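The shop at Duldale had 2 arms, and the one on the wooden pedestal was mine. I had been waiting since August for somebody to say that, and when they finally did I ran down the stairs with my coffee slopping over my wrist.

It came with a notebook. Whoever had it before me wrote in pencil, very small, and put down everything – the bolts on the pedestal, the grease, a bad batch of fingers from Jermont. "Check bolts before anything else," said page one. So I checked the bolts. They were tight, and I was delighted with them!

Then came the tray. The arm had started setting its parts down a hair to the left, and the notebook said this happened every 2,000 picks or so. I jogged the gripper over to the tray, a nudge at a time, holding my breath as if that would help. I loved the way it came down, all that arm folding itself up to reach one small block.

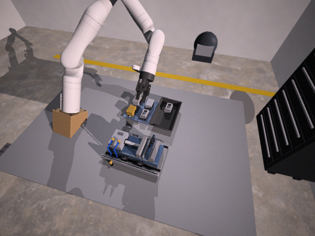
Why would an arm drift when nothing has hit it?

Usually the fingers wear. The pads lose a little on one side, the part sits crooked in the grip, and the whole cell looks wrong when only the last few millimetres are.

I read that twice in the notebook and went to find the pads. The spares lived in a biscuit tin marked Hirose, under a coil of hose that had outlived its machine. The old pads came off with a thumbnail. I held one up to the window and there it was, a slope you could feel better than see. I was so pleased that I showed it to the vending machine.

New pads, two screws a side, a dab of the blue stuff. I taught the pick point again and wrote down the counter, 2,272, in my own handwriting, under all that pencil. My figures looked enormous.

On my first run the part landed square. I ran it again, and then again, well past the end of my shift, and missed the last bus to Irner. I walked home along the canal with the old pads in my pocket, rubbing the slope with my thumb.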